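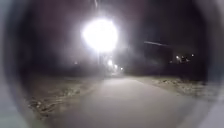

Figure 3. Night-time glare above a paved path. No detail of the lamp itself can be made out within the bright area.

4. Glare and the decision to walk after dark

4.1 Background to the interviews

The counts reported in Section 3 show how many people used the Firkent paths in the evening, but they say little about the people who stayed away. To look at this second group we interviewed 39 adults living within a short walk of the path network. All had said in the household survey that they walked at least once a week in daylight. The survey itself had 188 usable replies, and the interview group was drawn from those who agreed to be contacted again.

Interviews took place in February, when most people were travelling home from work in the dark. Each lasted roughly 32 minutes and was held either at the person's home or in the library at Lurard. We asked people to describe their usual walk, then to go through it again as if it were nine in the evening. We did not bring up lighting until they had done so. Earlier work on fear of crime has been criticised for asking directly about lamps and dark corners, which tends to produce answers about lamps and dark corners.

4.2 What people said about brightness

Most of those interviewed raised lighting without being asked. The complaint we had expected was that the paths were too dark, and some people did make it, mainly about the stretch behind the allotments. A larger group described the opposite problem. They said that certain lamps were uncomfortable to walk towards, and that after passing one they needed a few moments before they could see the ground properly again.

Older walkers were more likely to talk in this way. This fits with what is known about the ageing eye, in which light is scattered more within the lens and recovery from a bright source takes longer. Several people over 70 said they looked down at their feet when approaching a lamp and so did not see other walkers until they were close. One woman had stopped using the path in the evening for this reason, although she described it as "very well lit". She now took the bus for a journey of two stops.

Face recognition came up often. People wanted to know who was coming towards them, and wanted to know early enough to cross over or turn back. Where a strong light stood behind an approaching person, they saw only an outline.

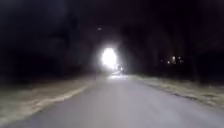

Dog owners were an exception. They went out whatever the lighting, usually on the same loop and at the same hour, and tended to know the other people they met. Their remarks were mostly about mud, missing bins and cyclists without bells. We have kept their answers in the analysis but report them separately in Table 5, as including them with the rest would make evening walking look more common than it is among other residents.

Parents of teenagers gave a different account again. They were less concerned with comfort than with whether the route was busy, and several had told their children to use the main road even though it was longer. For this group, lighting mattered mainly as a sign that other people would be about. A path with new lamps and no walkers was still seen as a poor choice after about eight o'clock.

4.3 Comparison with Gravirbridge

The Gravirbridge paths make a useful comparison. The two towns are similar in size and in the age of their housing, and both built their path networks in the same period, mostly along old field boundaries. Gravirbridge, however, fitted shielded lamps from the beginning and placed them at closer spacing and lower output. We carried out 16 shorter interviews there, using the same opening questions.

Discomfort from glare was mentioned by only two people in Gravirbridge. Complaints about darkness were slightly more common than in Firkent, but they concerned the gaps where hedges had grown out over the path and blocked the light. The parks department cuts these hedges once a year, in late autumn, and residents noticed the difference straight away.

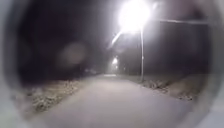

There are limits to what can be drawn from this. The Gravirbridge group was small and slightly younger, and the town has a railway station at one end of the network, so its paths carry a steady flow of people until late in the evening. It is possible that company on the path, more than the type of lamp, explains why people there felt at ease. We could not separate the two with the numbers we had.

4.4 Maintenance and reporting

A further point concerns how faults are dealt with. In Firkent, a failed lamp can be reported by telephone or through the Kvam online form. Few of those interviewed had used either. Some assumed the council already knew, and others had tried once and heard nothing back. A lamp that was too bright or badly aimed presented a further difficulty, as the form offers only "not working", "flickering" and "damaged". People who wanted to report glare had to choose one of these or give up.

Council officers confirmed that they had no record of glare complaints from the path network — a fact which had been taken, in the last lighting review, as evidence that there was no problem. We suggest that an extra option on the form would cost very little and would give a better picture of which lamps need shielding or turning. A similar option for overgrown planting would help to connect the lighting and grounds teams, who at present work from separate lists.

Section 5 turns to the choice of route in daylight, using the travel diaries kept by the same group.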